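Clustum im Test: Rundenstrategie mit viel Geduld

Von Gareth Tapley, August
Zuletzt aktualisiert: Mittwoch, 18:40 Uhr

Clustum ist das erste größere Strategiespiel von dem Studio Worku. Man führt eine kleine Handelsstadt, schickt Karawanen auf die Karte und verteidigt die Straßen gegen Nachbarn. Ich habe die Kampagne Kirnunthorpe ganz gespielt, auf dem mittleren Schwierigkeitsgrad, und ich habe dafür 30 Stunden gebraucht.

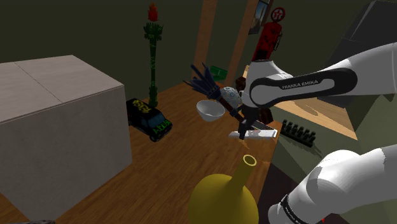 Der Anfang ist langsam. In den ersten 13 Runden baut man fast nur Lager und Brunnen, und der Gegner kommt selten zu Besuch. Danach wird es deutlich besser, weil jede Karawane einen eigenen Vorrat hat und man gut überlegen muss, welchen Weg sie nimmt.
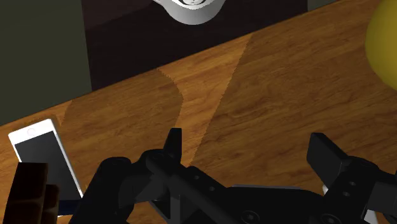

Lesezeit: 2 Minuten

Die Schlachten gefallen mir am meisten. Bis zu 200 Einheiten stehen auf dem Feld, und die Befehle sind übersichtlich. Weniger zufrieden bin ich mit der Diplomatie: Die Nachbarn lehnen fast jeden Vertrag ab und nennen keinen Grund.
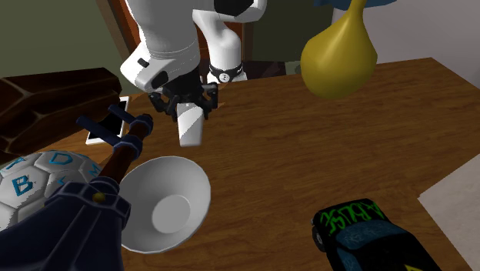 Die zweite Kampagne, Trendusdale, spielt in einer trockenen Ebene. Grafisch ist sie schlicht, aber ich mag die Farben. Die Felder haben ein warmes Braun mit feinen Streifen, ähnlich wie die Maserung von dem Holztisch im Bild, und die Flüsse heben sich davon gut ab. Leider speichert das Spiel nur am Ende einer Runde. Wer Geduld mitbringt, bekommt trotzdem ein solides Strategiespiel.

Ähnliche Beiträge
Worku kündigt Mehrspielermodus an
Kirnunthorpe: Tipps für die ersten Runden
Rundenstrategie für Einsteiger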